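Dendix method cuts training time for two-arm robots

Dendix has released results from Skamora, a method for teaching two robot arms to share a table without a fixed schedule. Each arm plans its next move from the other's current position and replans up to 80 times a minute.

The team ran 301 sorting trials. The arms touched in 3 of them. Skamora needed 133 demonstrations to learn the task.

"We wanted the arms to work close together - that is where older planners stop and wait," said project lead Şengül Karaca.
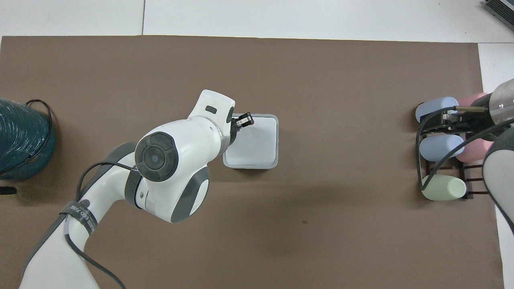 Two robot arms at a shared table, one at a tray and the other at a rack of pastel cylinders. Photo: Dendix

The code will be released in February. Tests on the Orach platform come next.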